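Comparing Two Grippers on a Bin-Clearing Task
Bronton Automation Laboratory, Brevimstead campus
Prepared by Purificación Olmedo

This guide sets out the procedure used at the laboratory for comparing two grippers on the same arm. It is intended for staff and graduate students who have completed arm induction and hold a current cell authorization. The procedure takes one working day for each gripper, including mounting and calibration.

Before you begin

Book the cell for consecutive days. Results gathered a week apart are difficult to compare, as the bin liner wears and the lighting may have been adjusted by another group. Confirm that the controller is running the Etari profile and that no user offsets remain from an earlier session.

You will need both grippers, the two-compartment bin, the standard object set, spring clamps and a printed trial sheet. The Troncoso fingers are stored separately from their mounting plate; sign out both.

Step 1. Secure the bin

Place the bin square to the arm base and clamp it at both sides. Push each side wall firmly by hand. If the bin shifts, reposition the clamps and check again before powering the arm.

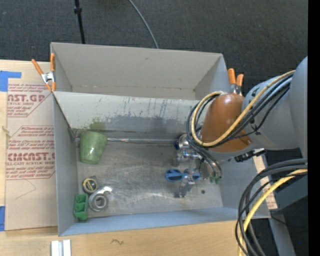 Cable routing should be settled before any motion is recorded. Move the arm by pendant to each corner of the bin at low speed and watch the bundle through the full wrist rotation. Leave enough slack for the cables to loop beside the wrist cover, as the yellow and black ones do at this station, and confirm that no loop can catch a clamp handle. The orange handles stand above the rim on the arm side and are the first thing a loose cable will meet.

Step 2. Set the objects

Place all objects in the front compartment and leave the rear one empty. Include at least one translucent item, such as the green cup, and at least one small item resting close to a wall. Take an overhead reference photograph so that the second gripper can be given the same starting layout.

Step 3. Run the trials

Run 264 attempts per gripper, resetting the layout after each clearance. Record an attempt as successful only when the object is released in the rear compartment. A drop on the divider is a failure, even if the object lands on the correct side.

Do not adjust grip force during a block. Should an adjustment become necessary – after a protective stop, for instance – close the block, note the new value and start again.

Step 4. Change the gripper

Power down, lock out the arm and exchange the tool. Repeat the tool centre point calibration in full. Enter the new payload in the controller before releasing the brakes.

Step 5. Report

Submit the trial sheets with the controller logs. List wall contacts separately from missed grasps, and give results by object as well as overall. Worn fingertips should be tagged and returned to the tool crib with the gripper's serial number.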